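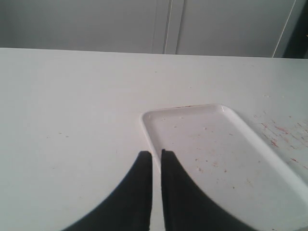 A white tray on a white table. Look closely at the tray and you will find little reddish-brown specks.

Why Do Crumbs, Spots and Smudges Stick?
A Kitchen Science page for curious kids, by Paraschiva Nedelcu

Have you ever been asked to wipe a tray, or a plate, or the kitchen table, and thought you were all done, and then a grown-up leaned over and said, "You missed a bit"? It has happened to me more times than I would like to say, and I am a grown-up myself! Small dried spots are sneaky. They are tiny, they sit very still, and some of them hold on so tightly that a quick swipe with a cloth goes right over the top of them.

So today we are going to think about spots: why we can see them so well on some things and hardly at all on others, why they stick, and what soap and water do to make them let go. It is a bigger subject than you might expect, so get comfortable.

Why spots show up on white

Let's start with your eyes. Your eyes are very good at noticing differences. When something dark sits on something light, the difference between the two is big, and your eyes jump right to it. Scientists and artists both have a word for this. They call it contrast.

A reddish-brown speck on a white tray has lots of contrast. The same speck on a brown wooden board has very little, and you could look straight at it and never know it was there. The board isn't any cleaner. It is only better at hiding things.

Now think about the opposite problem. A white tray on a white table doesn't have much contrast at all, so how do your eyes find the tray? They use light and shadow. If you look again at the photo at the top of the page, you can see that the raised rim of the tray shines a little where the light catches it, and there is a soft shadow inside. Those small changes from bright to dim are enough to tell your brain, "There is an edge here." Your brain does this all day long and never asks for a thank-you.

What is a dried spot made of?

Suppose a drop of soup lands on a plate. A drop of soup is mostly water, with lots of other things mixed in – tiny bits of vegetable, some salt, perhaps a little fat, and some starch if there are noodles or potatoes in the pot. While the drop is wet, all of those bits can slide around.

Then the water starts to leave. It goes up into the air so quietly that you can't see it going, and we call that evaporation. The water leaves, but the other bits can't float off into the air the way water can. They stay behind, squeezed closer and closer together, until they are pressed flat against the plate in a thin little crust.

Starch and sugar are especially good at this. When they dry they act like glue. (People really do make paste out of flour and water, and if you have ever made a papier-mâché bowl you will know how hard it gets.) That is why a splash of juice feels like nothing when it is fresh and feels sticky or scratchy once it has dried.

You can't always tell what a spot used to be. Sauce, cocoa, paint, mud, rust and jam can all dry into small brownish or reddish dots. A good kitchen detective looks first, and doesn't taste! Please never lick a mystery spot, even if you feel quite sure it is chocolate.

Smooth things and rough things

Run your finger over a plastic tray and then over a brick. The tray feels smooth and the brick feels bumpy, and a spot notices the difference too, in its own way. On a bumpy surface there are lots of little pits for the dried bits to settle into. On a smooth surface there are fewer places to hold on, so the spot usually comes away with less scrubbing.

But even smooth plastic can get scratched. Each scratch is like a tiny ditch, much too narrow for your fingertip to get into, and food and dirt love to hide there. Use a soft sponge or a cloth on plastic and save the scratchy pads for things that can take it. If you aren't sure, ask.

How soap does its job

Water by itself is a wonderful cleaner. It soaks back into a dried spot, and the bits that were glued together begin to loosen and slide again. There is one thing water is not good at, though, and that is grease. Water and grease don't like to mix. You may have seen this in a bowl of soup, where the fat floats on top in shiny circles.

Soap is made of very, very small parts called molecules, and each soap molecule has two different ends. One end likes water. The other end likes grease. When you wash something greasy, the grease-liking ends grab on to the grease and the water-liking ends hold on to the water, and when you rinse, away they all go together down the drain.

Try it yourself: The Waiting Game

You will need:
2 old plates, both the same kind
A little ketchup
A teaspoon
A soft sponge
Warm water (not hot)
A grown-up who doesn't mind

Put a small dab of ketchup on each plate and spread it thin with the back of the spoon. Leave both plates overnight somewhere the cat can't reach.

In the morning, pour a little warm water over the first plate so that the ketchup is covered, and leave the second plate dry. Wait 9 minutes. You could draw a picture of your plates while you wait, or eat your breakfast.

Now pour the water off the first plate and dampen your sponge. Wipe each plate gently and count your wipes out loud. Which plate needed more? Did the ketchup come off in flakes, or in smears? Write down what you saw, even if it wasn't what you expected.

You can play the same game with cold water, or with a drop of dish soap added, or with jam in place of ketchup. Just change one thing at a time, so you will know which change made the difference.

Words to remember

Contrast: how different two things look when they are side by side.
Evaporation: when a liquid turns into a gas and drifts off into the air.
Molecule: a very tiny part of a substance, much too small to see.
Residue: whatever is left behind after the rest has gone. It is the proper word for those stubborn little spots, and a very good one to say at the dinner table.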